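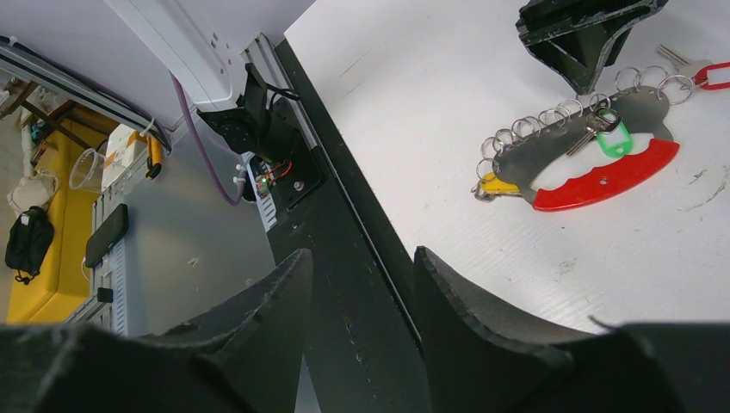 4. Setting up the key ring task

By now both arms should be homed and talking to the same computer. If they aren't, go back to section 3, because nothing below will work with only one of them awake. I wrote this part for club members who missed the fall build, so forgive me if I go slowly.

Our entry in the Wokau student challenge is all about handling keys: split rings, plastic tags, a metal holder with a row of rings along its rim. I picked it, I'm sorry, and I still think it's the best task on the list!

4.1 Before you start

1. Clear the white tabletop of everything except the key holder. Backpacks and drinks stay well back from the arms.
2. Check the screws on all the fingertips. Snug is plenty – we stripped two in March by leaning on the driver.
3. Run a hand along the cables with the power off. Each arm needs enough slack to turn its wrist all the way without tugging on anything.
4. Open Flivix and load the profile called "keys_slow". There's a "keys_fast" too. Leave it alone until you've read section 7.

CAUTION: Keep your hands out of the work area whenever the arms are enabled, even when they're standing still. They can start moving with no warning sound at all.

4.2 Placing the holder

1. Lay the holder flat on the table where both arms can reach it.
2. Spread the keys out a little so they aren't stacked on top of each other.
3. Bring the first gripper down slowly, fingers open, and stop short of the plate.
4. Bring in the second gripper from the other side. Set the minimum gap between the arms to 60 mm in Flivix and don't go under it, however tempting it gets.

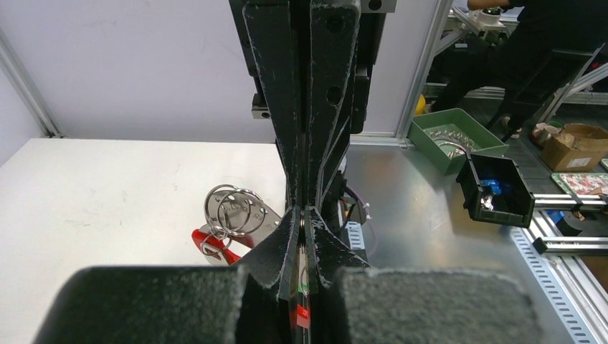 5. Close the fingers at the lowest grip force and watch the tips. You want them to meet evenly. If one side touches first, open up, redo the zero, and try again.
6. Lift straight up, wait a moment, and put the ring back down. Do this 7 times before you try anything fancier (I know, I know, but it catches a lot of bad zeros).

Note: Shiny metal confuses the wrist cameras. I turn the exposure down a notch for the rings and bring it back up for the plastic tags. The Vustness lamp helps too, if you angle it at the wall and let the light bounce.

4.3 Recording your runs

Our goal is 1,000 saved runs before the El-Sayed regional, so please save the ugly ones as well. A dropped ring is still useful to whoever trains the model later.

1. Press record before you enable the arms.
2. Stop each run at 31 seconds, finished or not.
3. Type a short label. "Missed left ring" is great, "oops" isn't much help to me at midnight.
4. Disable both arms, then reach in and reset the table.

If Flivix freezes while it's saving, give it a minute before you restart. Unsaved runs go into the recovery folder, and section 6 has the steps for getting them back.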